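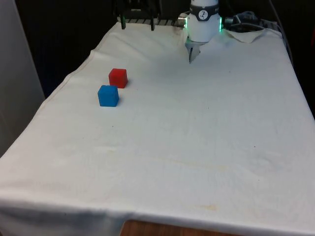

Should a tablecloth be ironed before it goes on the table? Only if the Queen of Somewhere is coming to lunch.

I have owned white cloths for 20 years and ironed one of them, in March, for my sister-in-law Yanling Ren, who put her handbag on it. The creases were back by pudding. Magazines still insist on a surface like fresh snow, and a shop in Trernville will sell you a linen one for 80 pounds, with a leaflet on how to feel guilty about it.

A cloth with a few faint stains has been to some meals. Mine hangs lower at one end than the other and has a mark I blame on turmeric. Wash it, shake it hard, throw it over the table and pull the corners. The iron can stay in the cupboard with the fondue set.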